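Break Room Inspection - Flokness, Unit 187
Date: 30 March 2026
Inspected by: Teodoro Quiambao
Copy to: Henrique Louro

1. Floor and exits - OK. Mat at the back door lies flat.
2. Power board behind the kettle - OK, tag 501 in date.
3. Fridge - 2 items past date, binned.
4. Table and food handling - see comments. 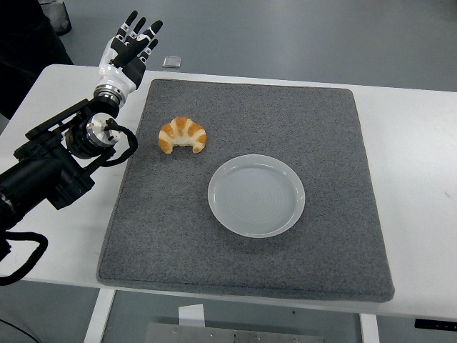 The table gets a pass for stability and a comment for surfaces. Top clean apart from faint scuffs and a small dark mark near the right side. The grey felt pad is harder to keep clean than the table, and pastry should go on the plate, not straight on the felt as the croissant was here. Shake the pad out and vacuum it each week in March and onwards.

5. Crockery - OK. Replace anything cracked from the Correia box.
6. Serving - plate to be used for all baked goods.
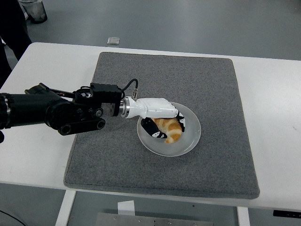 Item 6: croissant on the round white plate, on the felt pad.

Item 4 stays open until the pad is on the cleaning roster - Henrique to add.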